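Grolness – jeu de données sur la vaisselle jetable en fibre moulée

Fiche du jeu de données, version 3
Responsable : Maritza Cáceres

Objet

Grolness rassemble des relevés de tenue à l'eau et à la graisse pour des assiettes, bols et barquettes en fibre végétale moulée. Le jeu sert à comparer des lots entre eux et à ajuster des modèles simples de perte de rigidité en fonction du temps de contact. Il ne contient aucune donnée de migration chimique et ne peut pas servir à établir une conformité alimentaire.

Contenu

Le fichier principal, releves.csv, compte 1509 lignes. Une ligne correspond à une pièce et à un essai. Séparateur point-virgule, virgule décimale, encodage UTF-8 sans BOM.

Colonnes :
id_piece : identifiant unique, conservé d'une version à l'autre
lot : code du lot fournisseur
forme : assiette, bol, barquette
masse_seche : en grammes, après étuvage
liquide : eau, huile, mélange
duree : temps de contact en minutes
fleche : déformation au centre sous charge, en millimètres
fuite : 0 ou 1
remarque : texte libre, souvent vide

Le fichier lots.csv donne pour chaque lot la fibre déclarée par le fournisseur (bagasse, paille de blé, bambou ou mélange) et le site d'achat. Les lots Conneely n'ont pas de fibre déclarée ; la valeur est laissée vide et ne doit pas être remplacée par « mélange ».

Protocole

Chaque pièce est conditionnée puis pesée. Le liquide est versé à température ambiante, sauf pour la série Triltitz, réalisée à chaud. La charge d'essai est de 200 g, posée au centre sur un disque rigide. La flèche est lue après 30 minutes de contact, puis en fin d'essai. Une fuite est notée dès qu'une trace apparaît sur le papier absorbant placé dessous. 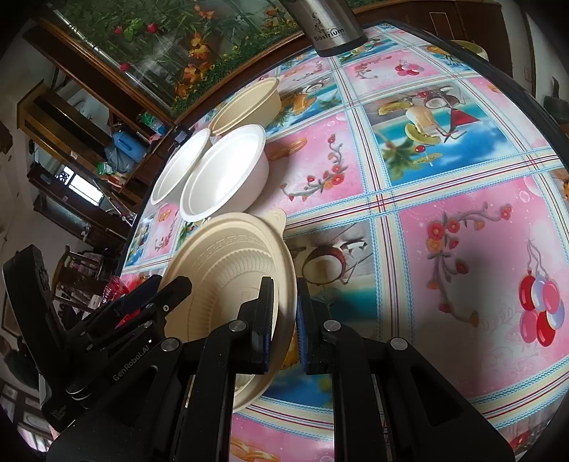 Peut-on comparer directement la flèche d'une assiette et celle d'un bol ?

La comparaison n'a de sens qu'à forme identique. La géométrie du fond et la hauteur du bord modifient la rigidité davantage que la fibre ; il faut filtrer sur la colonne forme avant tout calcul de moyenne.

Limites connues

Les barquettes sont sous-représentées et proviennent presque toutes du même fournisseur. Les essais à l'huile du lot Grendow ont été refaits après un défaut de calage du comparateur ; les anciennes valeurs sont dans le dossier retraits/ et ne figurent plus dans releves.csv. La masse sèche manque pour les premières pièces de la série Triltitz.

Modifications depuis la version 2

Colonne fuite passée de texte à entier.
Doublons supprimés dans les lots Conneely.
Unité de duree uniformisée (secondes auparavant pour une partie des bols).

Utilisation

Réutilisation libre avec mention du nom du jeu et du numéro de version. Signaler les erreurs à la responsable en citant id_piece et, si possible, la ligne concernée.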